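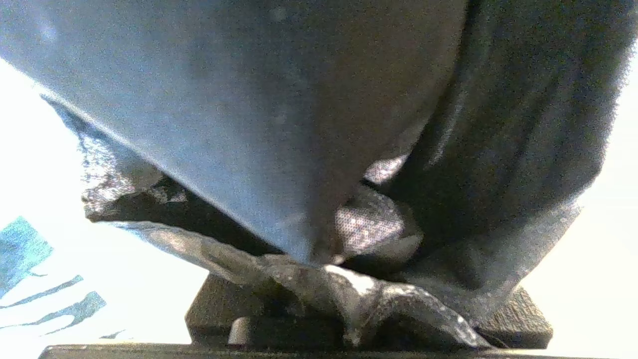

Figure 3. Creased silver-grey sheet material beside darker fabric, Jiltmont living room.

3.2 Low storage below the television
The Jiltmont unit has grooved white fronts and stands over a wood floor.

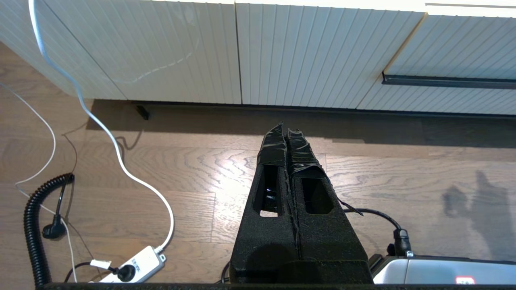

One Gulow householder objected that grooved fronts take longer to dust than flat ones, and we coded cleaning effort separately.

Small devices and cables were logged by position on the top surface - left, centre or right.

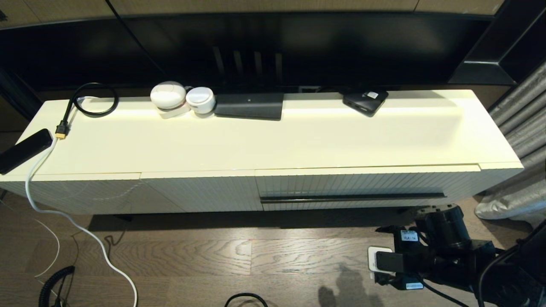 Of the 102 homes surveyed in March, 11 had no fixed place for cables. 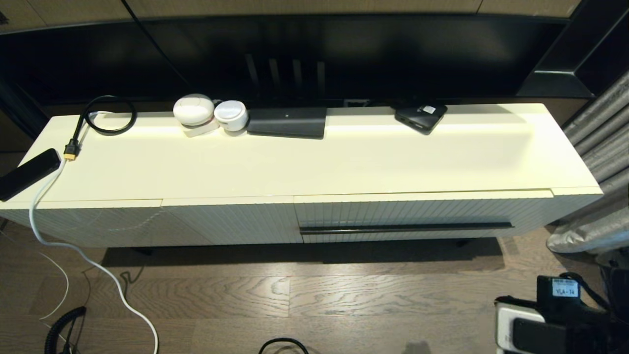 Homes in Palacios were coded by the same 2 raters.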